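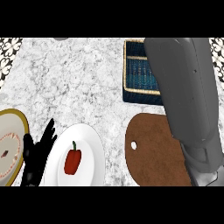 4.2 Letterboxed views and the resize step

Figure 3. Overhead view in simulation, as passed to the policy. The pepper is on the white plate; both arms are in view. Black bands top and bottom are padding.

All scenes are rendered wide and padded to the square input the encoder wants. We kept the padding. Cropping to the sides was tried first and lost too much of the table -- in Figure 3 the bowl at far left already runs out of view, and a center crop would drop it completely, along with much of the gray arm on the right.

Padding has its own cost. Objects near the bands get clipped: the plate, the cutting board and the basket all lose a part in Figure 3. The detector in Tovby handles the plate fine but scores the basket low. We did not retrain it. Instead the planner takes object poses from the simulator state during data generation and from Tovby only at test time, so the gap between the two shows up directly in the results (Table 2).

Data. 4000 episodes generated with Batico, 2000 per target container. Start poses for the arms are resampled each episode, counter texture too. Episodes where the two arms come closer than the safety margin are thrown out before training, not relabeled.

Control. The policy outputs joint targets for both arms in one vector. Chunks of up to 300 steps, executed open loop, then replan. Shorter chunks gave jerky handoffs and we droped them early. Gripper commands are thresholded with hysteresis, otherwise the fingers chatter on approach.

Masking. Arm over object is the common failure. The gray arm in Figure 3 covers the right side of both the basket and the board, and a single overhead view has no way to recover that. We mask arm pixels using the known kinematics and carry the last confident pose foward for anything underneath. Crude, but the alternative (a learned tracker, see Toswood baseline) was slower and drifted on long episodes. The masking code was written by Ülle Paju and is in the release, along with the padding config.

Wrist views are left out of this section; see 4.3.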